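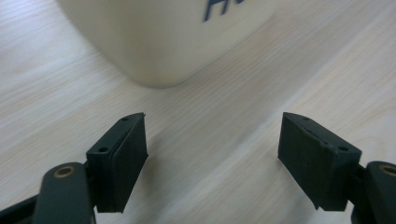

Mending night keeps its table at the Pramanik hall

The Thursday-less mending night, as its regulars fondly call it (the evening moves about the calendar so that shift workers get a fair go), will stay at the Pramanik hall for another year, after the neighbourhood centre agreed to leave the hire fee where it is.

It's welcome news for the people who bring their split seams, lost buttons and gaping pockets down the hill each month, and for organiser Shahnaz Saha, who had been half expecting to pack the sewing boxes into her garage over Christmas and start ringing around the church halls in the new year.

"I'd got as far as measuring the back of the car," she said. "I'm very glad I can stop thinking about it and get on with the hemming."

The night began with a few neighbours, one sewing machine and a biscuit tin of odd buttons. Over the past year it has put 574 pieces of clothing and household linen back into use, going by the exercise book that sits beside the kettle, where everyone writes down what they brought and what was done to it. School trousers lead by a long way, followed by tea towels, work shirts and doona covers. There is also a christening gown in there, a set of caravan curtains and a cricket umpire's coat that has been back twice for the same pocket.

Since the very first evening the book has reached 2922 entries, and Ms Saha would dearly love to see the three-thousandth written in before the autumn. She has promised a sponge cake to whoever brings it through the door, and says she doesn't mind if people save up their holey socks to improve their chances.

The hall fee had been due to rise in December, along with those for the other evening groups. The centre has instead offered the group a fixed rate in return for looking after the hall's own linen, and that means tablecloths, aprons and a good many tea towels that have seen better days. A gift of $1000 from Jasell, the curtain and blind shop on the corner, will cover thread, needles and the servicing of the machines, with a little left over for a decent iron. The old one spits.

There has been a change to the program too. The first hour is now set aside for beginners, who can learn to sew on a button, take up a hem or finish a raw edge so it doesn't fray in the wash. Plain cotton twill is the cloth of choice for first lessons - it presses nicely, it holds a crease and the slanting weave shows a learner which way the threads are running. Offcuts are always wanted, and white or pale colours are best of all, as dark stitches show up well against them and can be unpicked without anyone needing a torch. 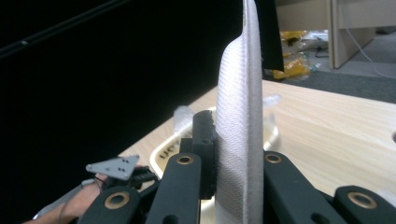 White fabric with a fine diagonal twill weave.

Ms Saha learned on scraps like that at her aunt's kitchen table, and still thinks it the kindest way to begin. "Give somebody their best dress to practise on and they'll be frightened to pick up the needle," she said. "Give them a bit of old sheet or an apron string and they'll have a lovely time, and before you know it they've done a whole row and their tea's gone cold."

More hands would be a help, particularly people who are comfortable with zips, which the regulars tend to pass politely around the table until somebody gives in. You don't need your own machine and you don't need to come every month. Knitters and darners are very welcome, and there's always a chair for anyone who'd sooner sit and sort buttons by colour and have a chat.

The group also has 100 paper patterns to give away, mostly children's clothes and aprons, sorted by size in the cupboard under the stage. Have a rummage while you're there and take whatever you fancy.

Doors open at 6.30 pm and the machines go off at nine. Mending is free, though a gold coin for the tea and biscuits is appreciated, and please bring your things washed. Dates for the coming months are pinned up in the hall porch and in the window at Jasell.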